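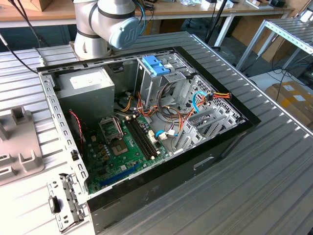 Grillton Evening Workshops
Repairing and Reusing Desktop Computers
Notes for session 3: finding your way round inside the case

Welcome back, and well done to everyone who got their side panel off last Tuesday (it does get easier, and the screws do stop rolling under the bench once you remember to put them in a saucer!). This week we leave the outside alone and spend the whole evening getting to know what lives where.

Before you touch anything, please switch off at the wall, pull out the mains lead and lay the case down flat so that the open side faces the ceiling. Give yourself plenty of elbow room. Touch a bare bit of the metal frame before you start, and again whenever you've been up to fetch a cup of tea.

Start with the power supply, the big metal box with the label on top. We never open that box, not on this course and preferably not at home either. After that, look for the motherboard, and on it the processor socket and the memory slots.
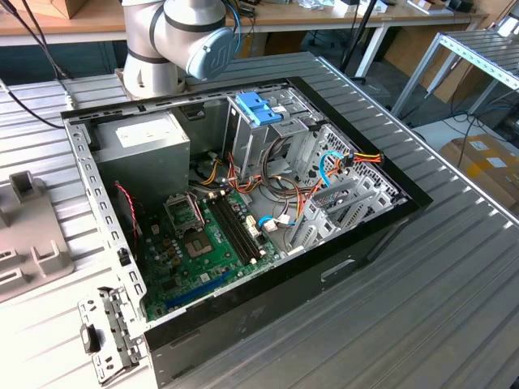
Fig. 1. Open tower lying on its side: green motherboard, empty processor socket with the metal frame lifted, two black memory slots to its right.

The socket deserves your very best manners. Keep fingers, sleeves and screwdrivers well away from the contacts, and if you have to leave it for the night, put the plastic cover back on if you still have it. I've kept a biscuit tin of spare covers from the old Fletcombe classes, so do ask.

Now the cables, which is where most people's hearts sink a little. Take them slowly, one family at a time. The yellow, orange, red and black wires carry power, and the flat-ended blue ones in our machines are for data. Hold the plug itself when you pull, never the wires, and feel for a little catch first. 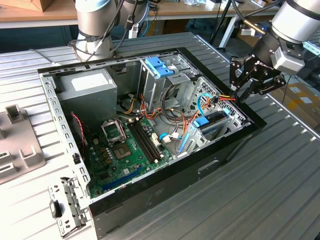

Fig. 2. Power wires in yellow, orange, red and black across the middle of the case, with a blue SATA data cable on the right.

For next time: draw your own case from above, as roughly as you like, and label the power supply, drive cage, motherboard, socket and memory slots. Then read the chapter on cables in Iyengar. The library copy is on the shelf at 732, and the spare handouts are in the tray by the door.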